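Robotics / Manipulation / Simulation Studies
Last updated: November

5. Failure Analysis

5.1 Premature closing in the capped-tube task

The grasping policy described in Section 3 was trained in the Orkar simulator and evaluated there before any transfer to hardware. Of the 2,323 evaluation episodes completed, 229 ended in a failed grasp. We had expected most of these failures to come from slip during the lift. The logs did not support that view. In the majority of failed episodes the fingers closed before the gripper had reached its commanded height, and the object was either pushed away or held only by the cap.

We refer to this fault as premature closing. It is of more than academic interest. A gripper that closes early on a capped tube can pull the cap free, and in a laboratory setting the contents may then spill onto equipment or staff. For this reason the Urkik test protocol, which we follow throughout, records any contact with the cap as a safety event even when the lift is later completed. Success rates reported without this rule would look better than the ones given in Section 4.

5.2 Source of the fault

The policy receives one camera view and the joint state at each step, and it issues a close command when its estimate of remaining distance falls below a fixed threshold. We replayed the failed episodes with the distance estimate logged at every step. The estimate was accurate during the first part of the approach and then dropped sharply, often within 12 control steps of the close command.

Two conditions were present when the drop occurred. First, the base of the object had left the camera view, so that the policy could no longer use the point where the object met its support. Second, the background was plain and offered few features against which motion could be measured. Neither condition alone was enough to produce the fault. When the Urquijo textured background set was used in place of the plain one, the estimate stayed within tolerance even with the base out of view.

A further cause lay in our own training data. Early episodes had been trimmed to save storage, and the trimming script removed part of the final approach. The policy therefore saw few examples of open fingers close to an object — the very situation in which it later had to decide whether to wait. The error was in the script's handling of time stamps and had passed an earlier review.

The view available to the policy late in the approach is shown in Figure 4. The fingers are open on either side of a white, red-capped cylinder and are not touching it. Only the fingertips are visible, and the lower end of the object is out of view.

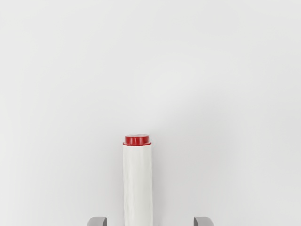 Figure 4. Simulated view of the capped-tube task, with the gripper open.

5.3 Corrective measures

We restored the trimmed portions of 635 training episodes from backup and retrained the policy without other changes. We also added an interlock outside the learned policy. The interlock compares the measured height of the gripper with the commanded height and blocks the close command while the two disagree by more than the allowed margin. It does not depend on the camera.

With both measures in place, premature closing became rare in the plain-background condition, although it was not removed entirely. The remaining cases involved a delayed height reading, and the interlock passed a command that it should have held. We have since made a missing or delayed reading a stop condition. Hardware trials at the Stornunness site were suspended while this change was under review — they will resume at reduced speed, with empty tubes only, until the revised interlock has been tested under the full Urkik protocol.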